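Why Does Sticky Stuff Stick?

Hi, it's Roman Chmielewska again, and today I want to talk about grip! I started thinking about it last September when a pickle jar beat me. I twisted, I groaned, I made a face like a squashed frog, and the lid stayed right where it was. Then I put on a rubber dish glove and it popped open on the first try. Same jar, same me (same frog face, too). So what did the glove do?

The answer is a force called friction. Friction happens when two things touch and one tries to slide over the other. Rub your palms together fast and you'll feel it, because it makes your hands warm. A sock on a shiny floor has only a little friction, and that's why you can skate down the hallway. A sneaker on the same floor has lots more, so you stop with a squeak.
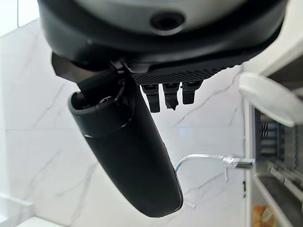
Now, how hard you squeeze matters too. Pinch a pencil gently between your thumb and one finger and ask a friend to pull it. Out it comes! Pinch harder and your friend has to work for it. Squeezing presses the two surfaces together, and that gives you more friction. You can't squeeze everything, though. Try it with a ripe strawberry and you'll be wearing it.

Shape helps as well. Your fingers can bend and wrap, so they touch a ball in lots of places at once. Your thumb comes in from the other side and pushes back. Try picking up a cup with your thumb tucked into your palm. I did this at breakfast and I don't recommend doing it with a full one!

Want to test some grip at home? You need a big book, a coin, an eraser and a small wooden block. Line them up along one edge of the book, then lift that edge very slowly. Watch which one slides first and which one hangs on the longest. My eraser won every time, and my coin was hopeless. Then wrap a rubber band around the block and have another go. Does it hang on for longer now?

Write down what you find, and try it with a spoon or a slice of cheese if a grown-up says it's okay. Next time I'm doing slippery things, starting with soap.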